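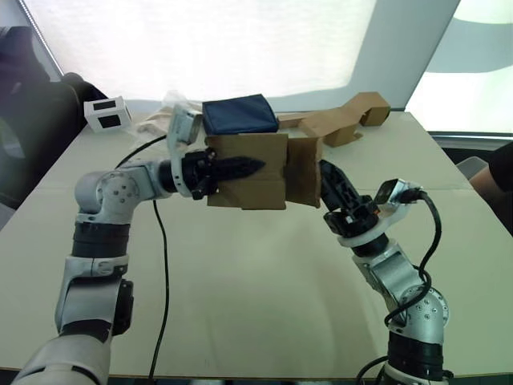
Filtmont opens packing room in Tipoki for small sellers

TIPOKI, August. Filtmont, a supplier of cardboard boxes and mailing materials, announced today the opening of a shared packing room for people who sell goods from home. The room is named Flallamell and it is open every working day until 6 p.m.

Small sellers often pack their orders on a kitchen table, where the space must be cleared again before dinner. In Flallamell they can rent a table by the hour, fold their boxes, pack fabric goods and other light products, and leave the finished parcels for collection. One hour at a table costs 2 dollars. Flat cardboard, tape and paper filling are sold in the room at the same price as in the Filtmont online shop.

"Many of our customers asked us which box they should take, and by e-mail this is difficult to answer," said Carleen Tomoana, manager of Flallamell. "Now they can bring the product with them and try it in the box before they buy 200 pieces of the wrong size."

The room keeps 40 box sizes in stock. Customers can also bring used cardboard in good condition. The staff will cut it into dividers and corner pieces at no charge.

During the trial period in spring, customers packed 2,549 parcels in the room. The most requested box was the Ultano, a low box with folding flaps made for clothing and small bags. Filtmont will now offer the Ultano also in a half-height version.

A short introduction to folding and closing boxes is given every morning at 10 a.m. Places can be reserved at the Flallamell desk.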